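Prüfcheckliste Simulationspaket »Prumska Zelle« mit Kommentaren

Prüfgegenstand: virtuelle Manipulationszelle des Anbieters Gidey, Lizenz auf Probe
Umfang: Armmodell, Greifermodell, Szenenobjekte, Sicherheitslogik
Einsatzort nach Freigabe: Standort Dosbridge, Programmvalidierung vor Übertragung auf die reale Anlage
Bewertung: i. O. / n. i. O. / offen

1. Arm und Anbau

1.1 Gelenkgrenzen im Modell hinterlegt und aktiv: i. O.
1.2 Flansch zwischen Handgelenk und Greifer als eigener Kollisionskörper vorhanden: i. O.
1.3 Greifer in Konfiguration und Anzeige identisch: i. O.
1.4 Werkzeuglast im Regler eingetragen: n. i. O.
Kommentar: Im Auslieferungszustand steht die Last auf null. Der Wert muss vor jeder Kraftauswertung von Hand gesetzt werden. Das Handbuch erwähnt den Parameter nur im Anhang.

2. Annäherung an feststehende Objekte

2.1 Greiferfinger nahe der unteren Ecke des hellen Gehäuses, Abstandsüberwachung aktiv: offen
Kommentar: Die Stellung ist kritisch, weil Gehäuse und dunkler Holzunterbau als getrennte Körper geführt werden. Die Überwachung meldet den Abstand zum Gehäuse, den zur Oberkante des Unterbaus jedoch nur bei eingeschalteter Detailprüfung.
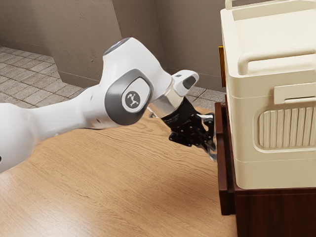

Sondau · Fachgruppe Anlagensicherheit und Robotik

2.2 Transparente Objekte in der Kollisionsrechnung berücksichtigt: offen
Kommentar: Klares Material im Bereich der Fingerspitzen ist in der Ansicht schwer abzugrenzen. Für die Abnahme wird die Hüllgeometrie zusätzlich eingeblendet. Die Sichtprüfung allein genügt hier nicht.
2.3 Kontaktkraft wird je Finger ausgegeben: n. i. O.
Kommentar: Ausgegeben wird nur die Summe. Für das Greifen spröder Teile ist das unzureichend. Nachforderung an Gidey gestellt.
2.4 Schutzhalt bei unzulässigem Kontakt löst aus: i. O.
Kommentar: Prüfung mit 1.029 Durchläufen bei variierter Startlage. Der Halt wurde in allen Durchläufen ausgelöst. In 4 Fällen fehlte der Eintrag im Ereignisprotokoll, siehe 4.2.

3. Freiraum und Grundstellung

3.1 Greifer vor Programmstart geöffnet und ohne Kontakt: i. O.
3.2 Tischfläche vor Programmstart frei von Objekten: i. O.
3.3 Anfahrweg zu vorstehenden Griffen am Gehäuse geprüft: offen
Kommentar: Der waagerechte Griff an der Front ist unkritisch. Beim gebogenen Metallgriff auf der dem Arm zugewandten Seite ist der Zwischenraum hinter dem Bügel zu beachten. Die vereinfachte Kollisionsgeometrie füllt diesen Raum aus. Ein Finger kann ihn dann rechnerisch nicht erreichen, das Programm bricht ohne verständliche Meldung ab.

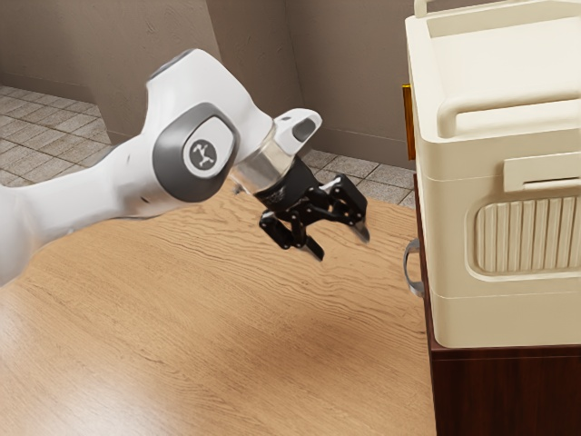

Abhilfe ist die Umstellung auf konvexe Zerlegung mit 8 Teilkörpern je Griff. Die Rechenzeit steigt dadurch merklich, bleibt für den Einzelplatz aber vertretbar. Die Einstellung ist pro Objekt vorzunehmen und geht beim Neuladen der Szene verloren, sofern sie nicht im Projekt gespeichert wurde.

3.4 Rückzug in Grundstellung aus jeder Zwischenlage möglich: i. O.
3.5 Geschwindigkeit im Einrichtbetrieb begrenzt: i. O.

4. Protokollierung

4.1 Zeitstempel durchgängig, Abtastrate 1.000 Hz: i. O.
4.2 Ereignisprotokoll vollständig: n. i. O.
Kommentar: Fehlende Einträge treten auf, wenn Halt und Szenenwechsel in denselben Rechenschritt fallen. Reproduzierbar. Fehlerbericht mit Startparametern liegt dem Anbieter vor, Korrektur für April zugesagt.
4.3 Export ohne Zusatzmodul lesbar: i. O.

5. Ergebnis

Freigabe für Bahnplanung und Schulung: erteilt.
Freigabe für Kraft- und Kontaktnachweise: nicht erteilt. Voraussetzung sind die Behebung von 1.4, 2.3 und 4.2 sowie der Abschluss der offenen Punkte 2.1, 2.2 und 3.3.
Die Wiederholungsprüfung umfasst die Abschnitte 2 bis 4 vollständig. Abschnitt 1 ist nur bei geändertem Arm- oder Greifermodell erneut zu prüfen, ausgenommen 1.4.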